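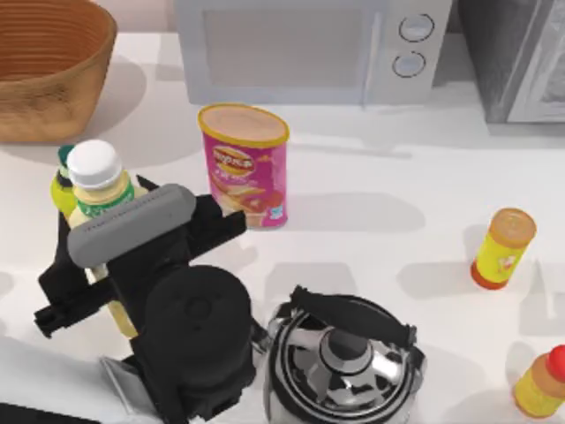 Filed under: Grants & Reporting / Surgical Training

Progress report, burn contracture outreach program
To: Svitlana Bondarchuk, program officer
From: Dzifa Laryea, Prerkemholm Hand and Burn Unit
Aug 13, 2023

Svitlana,

You asked for something shorter than last time. Last time ran to 22 pages, and I gather that at least one person on your side read all of them, for which I am sorry.

Where we are. The second teaching block finished in June. Trainees now do their own flap planning on the synthetic skin before they are allowed near a patient, and they draw it in ink, on the pad, with the angles measured. This has slowed everything down and improved nearly everything else. A sixty-degree Z-plasty drawn by eye comes out anywhere from forty-five to ninety, and the people most confident in their eye were the ones furthest out. I include myself. Lesia Horobets has kept my first attempt and shows it to new arrivals.

Splinting. The proposal gave splinting one paragraph. It deserved most of the document. Releasing a tight elbow or neck takes an afternoon, and keeping it released takes months, during which the patient has to wear something hot and ugly that their relatives have opinions about. Lesia has rewritten the home instructions twice, and the current version has drawings in place of most of the words. Patients prefer it. So do the surgeons, who had not read the old one either.

Follow-up. We promised range-of-motion measurements at every visit. We have them for every visit where somebody could find the goniometer. We started the year with 5 of these and now own 2. Replacements are on order from Sriwong, along with a length of string. The missing readings are marked as missing in the data file, and I have resisted a suggestion that we estimate them from photographs.

The partner site in India has been better at this than we have. Thiện Hoàng spent three weeks there observing their clinic and came back with a one-page form that does the work of our four. We adopted it the next morning. He also came back with firm views on our tea, which have not been adopted.

Money. We are under budget on travel and over on dressings. The larger item is the dermatome. The old one was serviced by Clastent, declared sound, and then began cutting grafts with the thickness of a good carpet at one end and tissue paper at the other. Clastent serviced it again, and the second bill was 2187 dollars. I would like to move that amount from travel to equipment and need your written approval to do it. The form is attached. It asks for the reason in fewer than ten words, so I put "uneven grafts."

What has not gone well. The audit of complications is late. Solomiia Pavliuk has the charts and a system, but the records office gives her access for two hours at a stretch and then locks the screen. Tip necrosis in the smaller flaps looks more common than I would like, mostly where scar was left in the base. I don't want to give you a rate until she has been through the rest. We have already changed the teaching on this point without waiting for the figure.

Next period:
- finish the audit and send it to you separately
- third teaching block, with more time on web space releases
- translate the splint sheet, such words as remain
- agree with the India team on who owns the shared form, as both sides are now editing it

I'd also like to talk about the no-cost extension before the autumn review. Mornings are best. I am in the operating room most afternoons and unpleasant to telephone.

Dzifa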